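Furniture Finisher, Full Time
Primodora Tables and Casework
Posted 8/4/21

Primodora is hiring a furniture finisher for the second shift at our Ratero Street shop. We build dining tables, desks and built-in cabinets to order, mostly for homes and small offices in the area. The shop has been at this address for 11 years. The finishing room was rebuilt in April and now has two spray booths and a separate drying area.

The job

You will sand, stain, seal and topcoat finished pieces and loose parts. Most of our work gets a clear waterborne coat. The rest is split between hardwax oil and solid color. You will work from a job ticket that lists the wood, the sheen and the number of coats. When the ticket and the piece don't match, you stop and ask the lead before going on.

Other duties:
Mixing and testing stain on sample boards
Patching small dents and glue spots
Cleaning guns and changing booth filters
Logging materials used on each ticket
Helping load the delivery truck when the finishing room is slow

What we need from you

At least 2 years of finishing work in a furniture, cabinet or millwork shop. Auto body painters have done well here and are welcome to apply, but you will start with a paid trial period on flat parts. You must be able to lift 50 pounds, stand for most of a shift and wear a respirator. A fit test is done on your first day at our cost. You need to read a tape measure and write a clear note for the next shift.

Experience with HVLP guns is required. Experience with the Fliner line, our conveyor for cabinet doors, is a plus. We can train you on it.

Pay and hours

Pay is set by experience and is discussed at the first call. The shift is 4 tens, starting at 2 in the afternoon. Overtime is offered before the holidays and is not required. Health coverage starts after 60 days. Paid time off starts building on day one. Work boots are paid for once a year.

The bench test
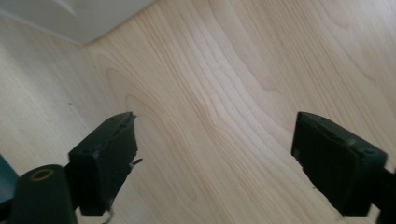

Everyone we call in does a short bench test, and you are paid for the time. You will get a sanded panel, a scrap of the same stock and a choice of products. Our customers order a lot of pale wood, and a grain with nested arches in the middle and long lines running off to the side will show cross-grain scratches quickly under a clear coat. Sand with the grain, check your work under a low light and tell us which grit you stopped at. We look at the surface and at how you leave the bench.

How to apply

Come by the office at 566 Ratero Street and fill out an application, or mail a resume to the same address, marked Finisher. Photos of past work help but are not required. Please list two references from shops where you have sprayed. If you applied last year for the Gatti project and were not placed, you may apply again. We are not using agencies for this position.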